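Start Über uns Projekte Berichte Presse Kontakt

Juni, Clem Lowther

Zwischenbericht an die Förderstelle: Projekt Disix, Zivile Vorsorge und Krisenkommunikation in kleinen Gemeinden

Kurz vorweg: Bericht kommt knapp, ich weiß. Die Zahlen aus Remar lagen erst heute früh vor. Finanzteil geht getrennt raus, hier nur der inhaltliche Stand.

Worum es im Berichtszeitraum ging: Verteilung der Broschüre, Auswertung der Rückläufe, Gespräche mit den Gemeinden zur Frage, was im Verteidigungsfall oder bei längerem Ausfall von Strom und Netz vor Ort wirklich funktioniert. Dazu das Papier zur Bündnispolitik, das ihr im letzten Bescheid ausdrücklich haben wolltet.

Broschüre

Gedruckt 2.000 Stück, alle raus. Lisell komplett, Remar komplett, Escobedo nur der Ortskern, weil die Austräger für die Höfe außerhalb kein Fahrzeug hatten. Holen wir nach, brauchen dafür einen kleinen Nachdruck. Auflage war zu knapp kalkuliert: nach der Adressliste sind es 2.059 Haushalte, im Antrag hatten wir glatt gerundet. Mein Fehler.

Rückmeldungen gemischt. Viele fanden den Teil zu Wasser und Vorräten brauchbar. Der Teil zu Sirenensignalen ist durchgefallen, zu klein gesetzt, und die Unterscheidung zwischen Warnung und Entwarnung wurde am Telefon immer wieder falsch wiedergegeben. Farzana Bhuiyan hat die Seite neu geschrieben, liegt beim Layout. Außerdem mehrfach die Frage, ob das Heft heißt, dass jemand mit Krieg rechnet. Wir haben darauf eine Standardantwort, die ist aber zu lang und klingt nach Behörde. Muss kürzer werden.

Übersetzungen: zwei fertig, die dritte hängt. Übersetzerbüro hat den Begriff „Zivilschutz" durchgehend mit dem Wort für Feuerwehr wiedergegeben, ging so nicht in Druck.

Gemeindegespräche

Vier waren geplant, vier haben stattgefunden. Lisell am besten besucht, dort auch die schärfste Debatte. Ein Teil des Saals wollte über die große Linie reden, also Verteidigungsetat, Bündniszusagen, was passiert, wenn die Amerikaner Truppen abziehen. Ein anderer Teil wollte wissen, wer den Schlüssel zum Notstromaggregat hat. Beides berechtigt. Den Schlüssel hat inzwischen der Bauhof, Zweitschlüssel im Rathaus.

Remar: ruhiger, sehr praktisch. Der Treffpunkt bei Netzausfall ist jetzt festgelegt (Turnhalle, Nebeneingang). Funkgerät vorhanden, Akku alt. Ersatz beantragt, nicht bei euch.

Escobedo: schwierig. Der Rat hat sich bis heute nicht auf eine Ansprechstelle geeinigt. Es gibt dort eine Mehrheit, die das ganze Thema für Panikmache hält, und das wird auch offen so gesagt. Wir haben nicht dagegen angeredet, sondern die Ergebnisse aus Lisell vorgelegt und sind wieder gefahren. Zweiter Termin nach der Sommerpause.

Das letzte Gespräch war das gemeinsame Treffen aller drei Orte. Protokoll liegt bei, Seite 2 bitte ignorieren, da ist ein alter Entwurf reingerutscht.

Papier zur Bündnispolitik

Stand: Rohfassung fertig, nicht zitierfähig. Kernthese bleibt. Abschreckung hängt auch daran, ob die Bevölkerung hinter der Front, wo immer die verläuft, ein paar Tage ohne staatliche Hilfe durchhält. Wer das bezweifelt, rechnet als Gegner anders. Farzana ist bei einem Punkt anderer Meinung als ich: sie hält den Abschnitt zur Ostsee für überzogen und den zum Pazifik für zu dünn. Beim Pazifik hat sie recht, da fehlt uns schlicht jemand, der sich auskennt. Beim Ostseeteil streiten wir noch. Kommt als Minderheitsvotum in die Fußnote, wenn wir uns nicht einigen.

Länge derzeit fast doppelt so viel wie vereinbart. Wird gekürzt, der historische Vorlauf fliegt raus.

Was nicht geklappt hat

Die Online-Umfrage. Zu wenig Teilnahme, und die Frage zur Zahlungsbereitschaft war missverständlich formuliert (manche dachten, es gehe um eine neue Abgabe). Auswertung lohnt nicht. Wir würden das Restbudget gern in den Nachdruck und die Nachverteilung Escobedo umschichten, formloser Antrag folgt.

Schulbesuche auch verschoben. Prüfungszeit, hätten wir wissen können.

Nächste Schritte

– Seite Sirenensignale freigeben, Nachdruck
– Höfe außerhalb Escobedo beliefern
– zweiter Termin mit dem Rat dort
– Papier kürzen, dann an euch zur Durchsicht, bitte diesmal mit gesammelten Anmerkungen in einer Datei
– dritte Übersetzung neu vergeben

Offene Frage an euch: Darf die Broschüre auch von Nachbargemeinden nachgedruckt werden? Es gab Anfragen. Aus unserer Sicht ja, im Bescheid steht dazu nichts. Kurze Antwort per Mail riecht völlig.

Belege und Verteilisten im Anhang. Rückfragen bitte bis 16 Uhr, danach bin ich schlecht zu erreichen.
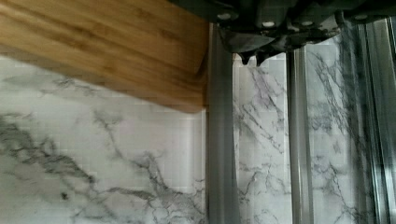

Farzana Bhuiyan: Zum Ostseeteil noch eine Korrektur, damit es bei der Förderstelle nicht falsch ankommt. Ich halte nicht den ganzen Abschnitt für überzogen, nur die Passage zu den Häfen. Dort behaupten wir eine Verwundbarkeit, für die wir eine einzige Quelle haben, und die ist älter als das Projekt. Entweder wir finden eine zweite oder der Absatz muss weg. Der Umschichtung in den Nachdruck stimme ich zu.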